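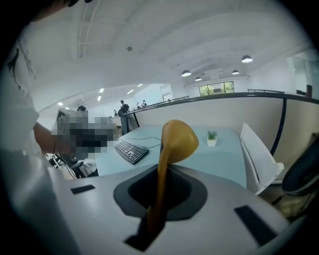

Call for Participants: Sleep Difficulty and Guided Relaxation Study

The Utencombe Center for Behavioral Health is looking for adults who have trouble falling asleep to take part in a study of guided relaxation. The study compares two recorded relaxation programs with a standard sleep education booklet. Enrollment is open now and the first group starts in February.

Who can take part

You may be eligible if you:
- are 24 or older
- have had trouble falling or staying asleep on at least three nights a week for the past three months
- can read and understand spoken English
- have a phone or computer that plays audio

You cannot take part if you work rotating night shifts, have been diagnosed with sleep apnea that is not being treated, have a seizure disorder, or have started or changed a sleep medication in the past month. People who are seeing a therapist are welcome to apply. We ask that you let your therapist know.

What you will do

Participation lasts 7 weeks. In the first week you fill out a sleep diary each morning and complete a set of questionnaires on sleep, mood and daily stress. You are then assigned by chance to one of three groups. Two groups receive audio sessions to use at home, 5 evenings a week. The third receives the booklet and gets access to the recordings once the study ends.

There are two visits to our office on Grundow Street, one at the start and one at the end. Each takes 90 minutes, including an interview with a member of the study staff. Parking is free behind the building, and the entrance on that side has a ramp. Everything else is done from home.

Please do not use the recordings while driving or cooking. Some people feel drowsy for a short time afterward. A few find that sitting quietly brings up worries or unpleasant memories - if that happens you can stop the session and call us.

Payment

You will receive a gift card at each office visit and another for completing the diaries. If you leave early you keep what you have already earned. Taking part is voluntary and you can withdraw at any point without giving a reason.

Privacy

Diaries and questionnaires are stored under a number, apart from your name and contact details. Interviews are audio recorded only if you agree.

How to apply

Call the study line at extension 3439 and leave your name, a phone number and the best time to reach you. Noreen Dunne, study coordinator, will call back for a short screening. Please mention the Escobar Sleep Study, as the center has other projects recruiting.

Posted 21 January 2026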